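Count the Second Try

Opinion, by Kurniawati Sumampouw

In December I reviewed a paper on robot disassembly, and I gave it a low score. The method was good. The robot was good too, better than the one we have at Stikar. I gave the low score for one line in the results table, where it said that the success rate was measured "with up to two retries per step." I have thought about this line many times after that, on the train and in meetings where I should think about other things, and I want to explain why I believe our field should stop writing it.

I work on taking old desktop computers apart with a robot arm. It is not a famous subject. People in manipulation research like to fold shirts and make coffee, and when I say that my robot works on hard disks and memory modules, they are polite. But electronic waste is a good test of a method for a simple reason: every computer comes to us in a different condition. The same model of case can have the cables tied in one machine and spread over the motherboard in the next. There is no drawing that tells you where the cables are.

The work looks easy when you stand beside it. The tower lies on its side, the side panel is off, and the arm comes in from above. A tray for the disk stands on the left. A person can look at this for a minute and think there is plenty of room. 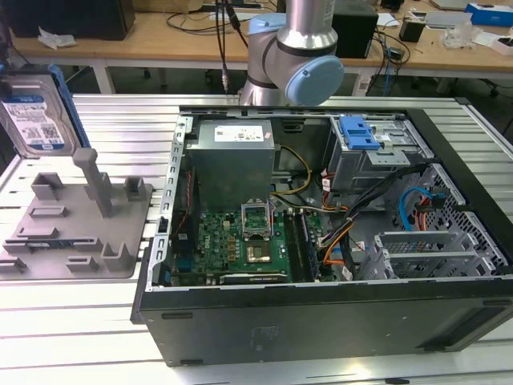

What a retry hides

Let me describe how a retry is used in many papers, also in one of mine from some years ago. The robot tries to pull a drive from its cage. The gripper closes, the arm moves up, and the drive stays in the cage. The system sees that the force is wrong, opens the gripper, goes back to the start position and tries again. On the second try, the drive comes out. In the table, this step is a success.

But the second try did not start from the same situation as the first one. The first try moved something. Maybe it pushed the latch halfway, or it pulled a cable to the side, or it turned the drive by a small angle in the cage. The first try prepared the work for the second, and we do not know how. If the method learned from this, I would be happy and call it a strategy. In most papers it did not learn. It had luck, and the luck was added to the success rate.

The opposite case is worse. The first try bends a pin or breaks a clip, and the second try takes the part out. For a recycling line, maybe this is acceptable. For reuse, the part has lost its value. The table says success in both cases, and the reader has no way to separate them.

Our group tested this on our own policy, which we call Mato. We ran 40 trials of the full sequence and allowed two retries per step, as everybody does. Then we took the same recordings and scored them again with no retries, where the first failed grasp ends the trial. Of the trials that had counted as complete, 8 would have ended early. I do not think this is a terrible result. I think it is a normal result, and this is my point: a reader of our first table could not know it.

The answer that I usually hear

When I say this at workshops, I get the same answer. Humans also retry. A technician pulls at a connector, it does not move, she presses the clip more strongly and pulls again. Why should the robot be judged by a harder rule than the technician?

I take this answer seriously, and I agree with the first half. Recovery is a skill. I would rather buy a robot that fails softly and recovers than a robot that is right more often and destroys the board when it is wrong. But if recovery is a skill, then we should measure it as a skill. We should say how many times the robot needed it, in which step, and what condition the part had afterward. The technician in the example did something different on her second pull. She changed the force because she felt the clip. A script that goes back to the start position and repeats the same motion has felt nothing.

So I do not ask that retries are forbidden. I ask for two columns in the place of one. The first column is the rate on first contact, and the second is the rate after recovery. The distance between them tells me more about a method than either number alone. A small distance means the method was right from the start or that its recovery is useless, and the level of the first column shows which of these is true.

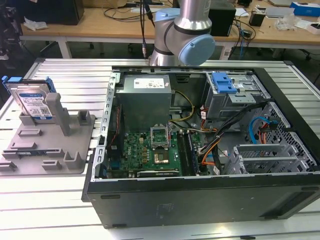 There is a cost, and I do not want to be quiet about it. When you report first contact, you must decide what a contact is. If the gripper brushes a cable on the way to the drive, is this a failed try or only a part of the approach? In our group we discussed this for a long time, and the rule we have now is not beautiful. A try begins when the fingers close with force above a limit, and everything before this is approach. A colleague from Wijaya uses another rule, with the position of the arm and not the force, and her numbers and mine cannot be compared directly. I would like to have one rule for the whole field, but I prefer two honest rules to one silent habit.

Another cost is for young researchers. A student who reports the lower number beside the higher number of other groups will look weak in the comparison table, and reviewers do look at this table first. I know it, as I do the same when I am tired. For this reason the change should come from the senior people and from the benchmark organizers. The Zesham benchmark already asks for recordings of every trial. It would be a small step to ask for the first-contact rate from the same recordings, and no new experiments are necessary.

I also think about scale. With 40 trials, a person can watch every recording and understand what happened. We plan a collection of 1000 trials next, and then people will look only at the numbers. If the number at that size includes the luck of the second try, it will go into training data and into the reward, and the next policy will learn that a bad first grasp costs nothing. I have seen signs of this in our early training. The arm becomes careless in the approach when we give full reward for a late success. When we gave less reward after a retry, the approach became slower and the grasps became cleaner.

The authors of the paper from December sent a reply to my review. They had the recordings, so they added the second column, and the first-contact number was lower than I expected. I raised my score.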